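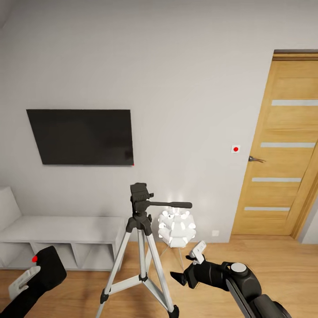
**Ticket 347, live stream sound keeps dropping (still open)**

Hi again, and thank you so much for being patient with me over the weekend! The trouble is with our Monday blues night, which we stream from the back bar through the Waaka box. The picture holds up beautifully, but the sound goes away two songs into the first set, right when the harmonica player gets going, and then it comes back whenever it feels like it. I know your checklist asks whether a TV is playing the stream back into the room, so please cross that off: ours is the flat black one on the wall, and it's off, with only the little red dot lit in the corner.

Tried so far:

- Swapped the cable from the Gedard mixer to the Waaka box. No change.
- Set both to 48 kHz, as you suggested (the mixer had wandered off to something else, my fault). Better for one whole set, then the same dropout.
- Restarted the Rutero app on the laptop. Sound came back for two songs.

I haven't touched the Waaka firmware yet, because the Drerkodico page lists two versions and I can't tell which one is meant for our box. Could you let me know before the next show?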